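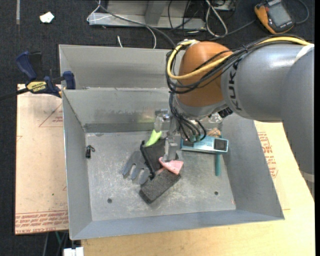

Joyce Ndung'u

Right, who else is growing in containers this year? I've gone completely potty for it (sorry) and my other half has banned me from talking about it at tea, so you lot are getting it instead!

Quick background. We moved to Brinavness in July and the garden is basically a slab of concrete with a washing line. I'd had an allotment for years before that and thought I'd be miserable. Instead I've had the best late crop of salad leaves I've ever grown, all of it in old tubs, sinks and a galvanised water tank that a farmer up the road let me have for 30 quid. I've just pulled the last of the beetroot and there are leeks still standing, fat as my wrist.

What I want to know is what everybody does over winter. Do you empty the big ones and start again, or top up and hope? The tank takes 573 litres according to the stamp on the side, so I'm not keen on digging it all out if I can help it!

mossyboots
Welcome to the dark side Joyce! Top up, every time. I scrape off the top couple of inches, put on homemade compost and leave the worms to it. Mine haven't been emptied since we had the kitchen done and the beans were over the shed roof this summer.

Tam_in_Vestberg
Have to disagree with mossyboots there. Compost in a container slumps and goes sour at the bottom after a while, especially in anything deep. I empty mine every second winter, mix the old stuff with leaf mould and grit, and back in it goes. It's a horrible job and I moan the whole way through, but the carrots come out straight.

mossyboots
Sour at the bottom means your drainage is wrong, Tam. How many holes have you got?

Tam_in_Vestberg
Plenty of holes, thank you! And I've got broken crocks over them as well.

peasplease
Oh don't start on crocks. I stopped using them and it made no difference at all, except I've now got more room for compost.

Joyce Ndung'u
Ha, I've clearly poked something. Drainage is a fair question though. I drilled the tank myself and the bit went blunt halfway, so there's a good scatter of holes at one end and only 2 at the other. The leeks at the badly drained end are the better ones, explain that!

peasplease
Leeks are thirsty, that'll be why. Try parsnips in the same spot and you'd have mush. Which variety of leek is it? I put in Zapata this year from a seed swap and they've been marvellous, really thick, no rust on them whatsoever.

Joyce Ndung'u
No idea, they came as a bundle of seedlings wrapped in newspaper! I'll look out for Zapata, there's a swap at the village hall in the spring and I'm already making a list.

greta_grows
Can I put a word in about metal? I love the look of it but mine gets baking hot down the south side in summer and the roots cook. I line the inside with old cardboard before filling. It rots away by the next year, so I suppose that's one vote for Tam and emptying them out.

Tam_in_Vestberg
Thank you greta!

mossyboots
Or stick a row of pots in front for shade and leave the poor worms in peace.

old_nettle
I've got 40 containers and do a bit of both. The small ones get tipped out on to the flower bed every autumn, the big ones just get topped up until something looks unhappy. Garlic first, mind. If you get it in now you can put the fresh compost round it and you won't need to disturb anything until next summer.

Joyce Ndung'u
Garlic! I'd forgotten all about garlic. How deep do you go, old_nettle? On the allotment I only ever pushed it in up to my first knuckle and the blackbirds had half of it out by morning.

old_nettle
Deeper than that, twice the height of the clove at least. Bit of netting till the green shows.

peasplease
Has anyone tried the Vusum liquid feed, by the way? My neighbour swears by it and I'm tempted for the tomatoes.

greta_grows
Not tried it. I make a stinking bucket of comfrey and the tomatoes seem happy enough, though the postman isn't.

Joyce Ndung'u
Update, 23/10/2026: garlic is in, netting is on, and I've gone with topping up for this winter (sorry Tam). I did dig a test hole at the bad end first and it smelled perfectly sweet, with worms all the way down. Leek and potato soup tonight!

Tam_in_Vestberg
Ask me again when you sow your carrots.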